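Wonari House – Bedroom Safety and Condition Checklist
Room 103 – Inspection date: 2019-09-05
Form: Tradunero T-142, bedroom section
Ratings: S = satisfactory, M = monitor, A = action required

1. Bed and bedding

1.1 Fitted sheet seated at corners and along wall side – S
1.2 Sheet free of tears and trip hazards at floor level – S
1.3 Headboard fixed, no movement under hand load – S
1.4 Headboard upholstery and wood edging free of splinters or exposed staples – S
1.5 Bed surface clear of stored items – A

Comment on 1.5: One carton on the bed. Beds are not storage surfaces under the room standard. Move to the linen closet, lower shelf, and re-inspect.

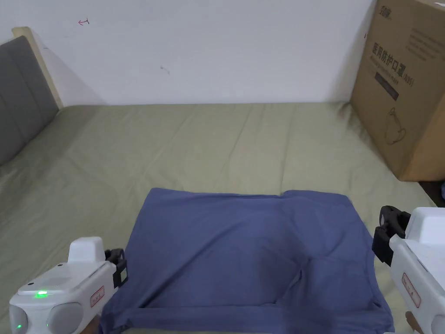

Item 1.5: mask carton (N95) at far end of bed, wall side.

Comment on 1.1: Creasing is acceptable. Rate M only if the sheet has pulled off a corner or the mattress is exposed.

2. Linens and folding

2.1 Folding done on a clear, flat area of the bed – S
2.2 Items checked for pins, tags and hard objects before folding – S
2.3 Folded stacks no higher than 300 mm – S
2.4 Damp items kept apart from dry stock – S

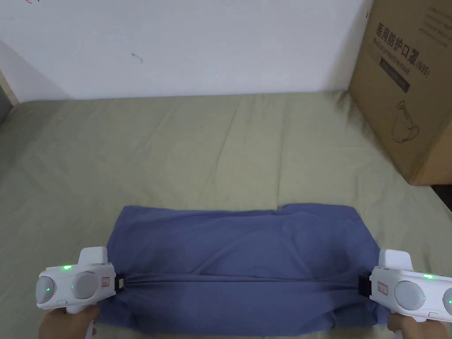
Stack height was measured at the closet, top shelf and middle shelf. Both were within limit. The middle shelf bracket has a loose screw on the left side; see work order 571. Item 2.2 was checked by sampling one stack. No pins or tags found.

3. Walls and finishes

3.1 Paint sound, no flaking – S
3.2 No damp staining or mold – S
3.3 Marks and scuffs recorded – M
3.4 Outlet covers intact – S

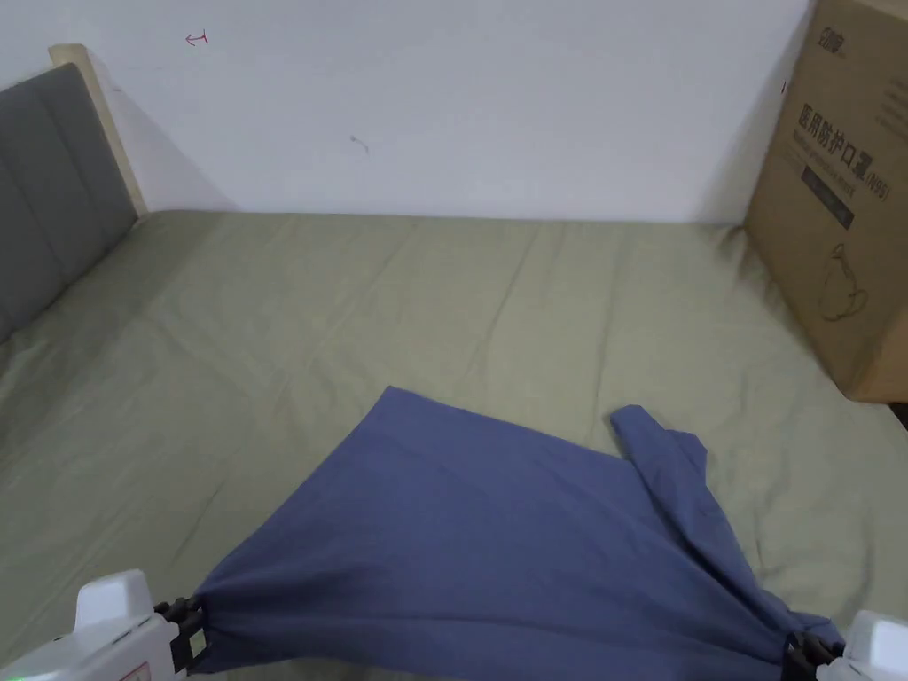

Marks are recorded so that later damage can be told from earlier damage. They do not require repair unless the surface is broken. Two entries for the bed wall: a small red hand-drawn arrow toward the headboard end, and a dark scuff closer to the middle, slightly above bed level. Paint is sound at both. Neither was on the April sheet. Clean with a damp cloth first – no solvent – and repaint only if the mark remains.

4. Access and exit

4.1 Door opens fully, closes and latches – S
4.2 Clear floor path from bed to door – S
4.3 Smoke alarm sounds on test – S
4.4 Window opens and locks – M

Comment on 4.4: Lock engages but is stiff. Lubricate. The Puria rooms have the same lock type and should be checked on the next round.

5. Loose textiles

5.1 Towels and garments off the floor – S
5.2 No textiles on or against the heater – S
5.3 Items left on bed at time of inspection – record only

Entry for 5.3: one blue towel, loosely folded. No rating applies.

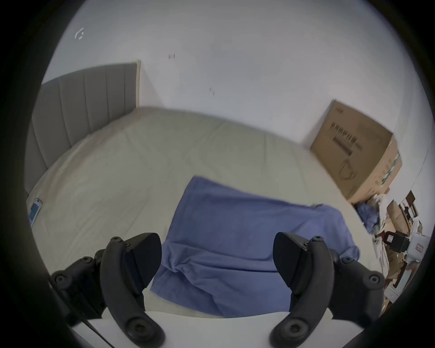

Tseng replied to the draft that 5.3 should carry a rating, as towels left out at Puria had ended up on the heater twice before April. The request was to rate M whenever a heater is within reach of the bed.

Response: not adopted for this sheet. Item 5.2 already covers contact with the heater. The wording will be reviewed with the next issue of the form.

Open actions: 1.5 carton, 3.3 cleaning, 4.4 lock, work order 571.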